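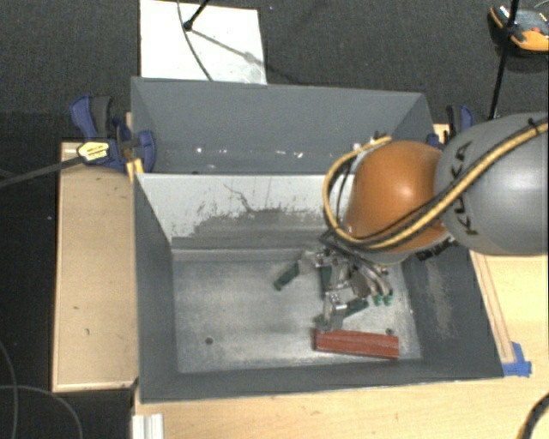 # Filming of "Fleltix" in Edcombe: notice to members and discussion

**Board:** Edcombe Tourism Partnership, Members' Forum
**Section:** Film and television

---

**Partnership_Office** wrote:

Members are advised that the production company Solten has confirmed Edcombe as the principal location for the second series of the television drama *Fleltix*. Filming will begin in June and will take place at the harbour, on the upper promenade and at Akpan House.

The company has reserved 60 rooms in the town for cast and crew. Accommodation providers who wish to be considered for further bookings should write to Sarahí Olvera, Locations Manager, through this office. Letters sent directly to the company will not be answered.

The upper promenade will be closed to vehicles on filming days between 6 am and 2 pm. Access on foot will be maintained, except for short periods while cameras are in use.

Raghavendra Rai
Partnership Office

---

**harbour_guesthouse** wrote:

I am grateful to Mr Rai for the notice. May I ask whether the 60 rooms have been placed with one hotel or shared among several? Smaller houses were not approached before the first series, and we learned of it from the newspaper.

---

**Partnership_Office** wrote:

The rooms are held by two hotels. The choice was made by the company and the Partnership had no part in it. A list of smaller houses was supplied to Ms Olvera at her request. Any member who is unsure whether they appear on it may ask this office.

---

**PromenadeTraders** wrote:

On behalf of the traders of the upper promenade, I must record our objection to the closing hours. Deliveries to most of our premises arrive before noon. A closure until 2 pm means that bread, milk and fish must be carried by hand from the lower car park. We were consulted on a closure ending at 10 am and we agreed to that. We did not agree to this.

We would also ask what payment is offered. The sum mentioned to us is £99 for each business for each day of filming. For a café in June this does not cover the loss of a morning's trade.

---

**M_Westcott** wrote:

With respect to the previous writer, the wider benefit ought to be weighed as well. My walking tours took 3,000 bookings in the year after the first series was shown, and many of those visitors had lunch on the promenade afterwards. I should be sorry to see the company take its work elsewhere over the matter of deliveries.

---

**PromenadeTraders** wrote:

No one has suggested that the company should go elsewhere. We ask that it keep to the hours that were discussed. I would add that visitors who book a walking tour pay the tour operator first, and that the cafés have no means of knowing which of their customers came because of a television programme.

---

**akpan_house_friends** wrote:

The Friends of Akpan House support the filming in general. We have one concern, regarding the east lawn, which was used for parking lorries during the first series and had to be sown again at our expense. Could the Partnership confirm that vehicles will be kept to the gravel yard?

---

**Partnership_Office** wrote:

I reply to both matters.

*Promenade hours.* The later time was requested by the company when the order of scenes was changed. I accept that the traders should have been told before the notice was issued, and I apologise for that. Ms Olvera has agreed to the following:

- one delivery vehicle at a time will be let through between 7 am and 7.30 am;
- a marked trolley route will be kept open from the lower car park;
- the daily payment will be looked at again before filming begins.

*Akpan House.* The agreement names the gravel yard as the only parking place. The east lawn is excluded in writing, and the company will bear the cost of any damage to it.

---

**PromenadeTraders** wrote:

Half an hour, one vehicle at a time, will not serve the whole promenade. We will put the offer to our members, but I cannot recommend it in its present form. We should prefer a full hour.

---

**harbour_guesthouse** wrote:

I have now checked with the office and my house was not on the list. It has been added. Other members may wish to do the same.

---

**M_Westcott** wrote:

Is the company content for tours to pass along the harbour while filming is under way? My June walks are already on sale and I should like to give customers a firm answer.

---

**Partnership_Office** wrote:

Tours may pass along the harbour wall but may not stop there, and guides are asked not to use loudspeakers. Please send me your timetable and I will forward it to Ms Olvera.

The traders' request for a full hour has been passed to the company. Its reply will be posted in this thread.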